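Omalstead Grating Disc Set for the Betus Countertop Food Processor

Home > Kitchen > Processor Parts and Attachments > Discs

In stock. Ships in 2 business days.

Hi, and welcome to the page for the part I get more mail about than anything else in the shop! I'm Yasmine Zerouali, I run Omalstead out of the back half of a former shoe store on Jimgate, and I've been selling replacement parts for kitchen machines long enough to have opinions about potatoes. If you came for the specs, they're toward the bottom. If you want to know whether this set is any good for what you cook, keep reading, because I've used it a lot.

First, what you get. There are 2 discs in the box, one for coarse work and one for fine, plus the drive stem and a folded sheet of instructions (it's one page, please read it, it has the bit about seating the stem). You don't get a bowl or a lid. I mention this because every few weeks somebody writes to ask where the bowl is.

The coarse disc is the one I leave on the machine. Hash browns, carrot salad, zucchini for bread, a block of cheddar when my sister's kids are coming over. It takes a whole peeled potato through the chute if you trim the ends, and the shreds come out long and separate. With cheese, put the block in the freezer while you get everything else ready. Soft cheese straight off the counter will smear, and then you'll be picking at it with a chopstick like I did the first time.

Cabbage is where I changed my mind. I used to tell customers to do slaw by hand with a big knife, and I still think a knife gives you the prettiest slaw. But I had to make a mountain of it in January for a funeral lunch at our church, and the disc got me through it before the coffee was ready. Cut the head into wedges, take the core out, feed them in with the cut side down. Go easy on the pusher. If you lean on it you get mush at the bottom of the bowl and big flaps of leaf riding around on top. 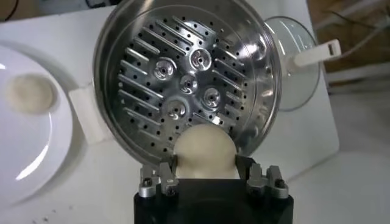 The fine disc is for the people who make latkes, horseradish, or their own baby food. I make latkes. My rule is to grate the onion first and then the potato right on top of it, so the potato doesn't go gray while you're hunting for the dish towel. Squeeze it out hard. Harder than that! Then let the liquid sit in a bowl for a bit, pour off the water, and scrape the white starch from the bottom back into your mix. My grandmother did this with a hand grater and a bandage on her thumb, and mine taste pretty close to hers.

Horseradish I'd only do with the window open and the lid left on for a while after the motor stops. Don't put your face over it. I'm serious.

Things it isn't good at: ripe tomatoes (you'll get soup), bread that's still fresh, and chocolate on a warm day. Hard cheese like an aged Parmesan works fine in small chunks, but let it come up to room temperature a little so you're not making the motor suffer. Coconut is fine once you get the brown skin off. I haven't tried ginger in any real amount, so if you have, write and tell me how the strings behave.

Will it fit your machine?

It fits the full-size Betus countertop models with the wide feed chute. It does not fit the Betus mini, and it does not fit anything by MacPherson, even though the stems look nearly the same in photos. I had a run of returns over that. The MacPherson stem has a flat on one side and ours doesn't, so it will drop in, look right, and then just sit there while the motor hums. If you're not sure which machine you have, turn it over and send me the model number off the sticker. I answer most mail the same evening.

Cleaning

Rinse it right away, from the back, under hot running water. Most of what's stuck will go down the drain. For the rest I use a stiff dish brush, always brushing away from the cutting edges. Carrot leaves an orange tint on the stem, and a little cooking oil on a paper towel takes it off. You can put the discs in the dishwasher, top rack, but I don't do it with mine. They knock against things and I think they stay sharper if you wash them by hand and dry them before they go in the drawer. Keep the cardboard sleeve they come in. It makes a perfectly good blade cover and it'll save your fingers when you're digging for the can opener.

Specs

Contents: coarse disc, fine disc, drive stem, instruction sheet
Fits: Betus full-size countertop processors, wide chute
Does not fit: Betus mini, any MacPherson model
Care: hand wash preferred, top rack okay
Warranty: 2 years against defects (not against the garbage disposal, sorry)
Returns: 7 days if unused and in the sleeve

Shipping and pickup

Orders that come in before noon usually get packed that day. If you live near Jimgate you can pick up at the side door and skip the postage. Ring the bell twice, I'm often in the back with the radio on.

Page updated May 8, 2014. New stems are in, so the back orders are all going out this week. Thank you for waiting!

You may also need: drive stem only, feed chute pusher (wide), bowl gasket, Betus lid latch spring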